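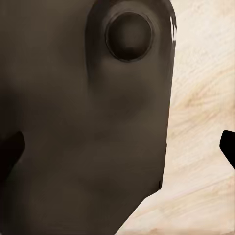 Progress report to the Boltden fund, second period
Prepared by Nidia Cabrera, Restrepo workshop

Summary

The project set out to find whether people with no robotics training could teach an arm to pick up awkward parts by driving it remotely in simulation. We have collected 734 demonstrations. I am less confident in them than I was in the first 22, and this report tries to say why before we ask for the next payment.

What was done

All demonstrations in this period were given in the simulator, with the operator steering the gripper through the Jolell hand controller and watching the wrist view. The real arm stayed switched off apart from calibration. Operators were asked to bring the fingers either side of the part, close, lift and hold. A demonstration counted as complete if the part was still held when the operator pressed the end button, and the operator decided when to press it. I now think that was a poor rule. It lets a person wait for a good moment, and it tells us very little about how firm the grip was.

The wrist view

Our proposal said the wrist view would give operators "all the information they need at the point of grasp". I wrote that sentence and would like to withdraw it. When the gripper is close in, a large part fills most of the view and its outline runs out of sight on three sides. In the view at the head of this report the fingers come in from left and right, and the right one still has a band of the wooden surface between it and the part. The round hole near the top is the only feature an operator can really steer by. Nothing in that view says how deep the fingers are, and the operators complained about exactly this.

There is also a small white fleck on the edge of the part, just to the right of the hole. It may be a highlight or a gap in the rendering. We have asked Brisik, who supply the simulator, and have had no firm answer. Until we do, I would not want a policy trained on these views to be judged on its eyesight.

Results so far

Of the complete demonstrations we replayed 61 with the part shifted slightly from its recorded position. I had hoped this would give us a success rate to report. It did not, as the replay tool resets the contact settings each time it loads, and we noticed late. The figures have been thrown out and the test will be run again.

Trained policies do move towards the part. Whether they have learned to grasp it or have learned the usual path of the operators' hands is an open question, and the videos that look best are no help in settling it.

Problems

Operators differ a great deal. Some come in slowly and correct all the way down – others make one quick move and close. We mixed both styles in one training set, against the advice of our own pilot notes.

The controller drifts after long sessions. We now recentre it at every break, but earlier recordings have not been corrected.

Next period

We propose to stop collecting until the replay test works. After that we will add a second, fixed view for the operators, replace the end button with a timed hold, and repeat a small batch with the 2 approach styles kept apart. If the fixed view makes no difference I will say so.

The budget is underspent, mainly on operator hours. I ask that the remainder be carried over to May and not used to buy more demonstrations of the present kind.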